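What to ask for at a robot arm open day

Posted in Automation, small works
Asked by Shoshana Kapoor

I am booked on the open day at Ondurier's Hindell site in April. We pack spare parts, 408 product lines, all picked by hand from open shelving. My manager wants a view on whether an arm could take over the slow movers. The programme says there is a floor walk with the arms running, then a session at the shelf cells. I have a mechanical background but no robotics. Last year I went to a similar event elsewhere and came home with a carrier bag of leaflets and no figures. What should I ask to see, and can I bring my own parts?

The floor is one big room, and people carry on with their own work at the benches while visitors go round.

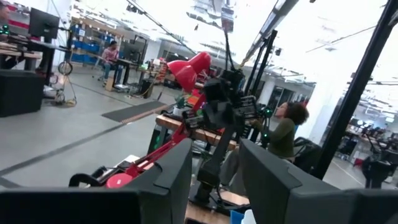

I would also like to know whether cycle times quoted on the day are worth writing down, or whether they only hold for the demonstration parts. My parts range from small bagged washers to a bracket of 266 mm. The heaviest is 4 kg.

3 replies

Haque
Bring parts, but email first. They need the weight and the longest side of each one before they will let it near a cell. I sent mine the night before and was refused at the desk.

Ask for these in writing: payload at full reach with the gripper fitted, repeatability at that reach, and time per pick averaged over a full run including failed picks. The payload on the data sheet is normally for the bare flange. A gripper and its cables can use up a good part of it, and your 4 kg bracket may then be out of range.

At the shelf session, ask what happens when a shelf is out of position. On my visit the engineer would move one if asked. Shelves have to be located in the robot's coordinates, by fixed stops or by vision, and the two differ a lot in price and in how much attention they need later. 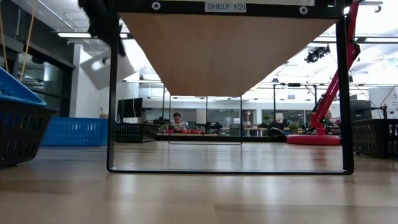

Pedberg says the shelf pitch matters more than any of this. If the gripper and wrist cannot get in between two levels with the part held, the payload figure is of no use to you. Measure the clear height at your tightest level and take that number along.

Haque
Agreed on clear height. Measure at the front lip, where ours was 4 mm less than at the back.

anon_fitter
went a couple of years back, was ok. parking is bad, go early. ask about spares

Shoshana Kapoor
Thank you. I have emailed the part list and will measure the shelving before I go. Bagged washers are on the list as well, so I will report back on those.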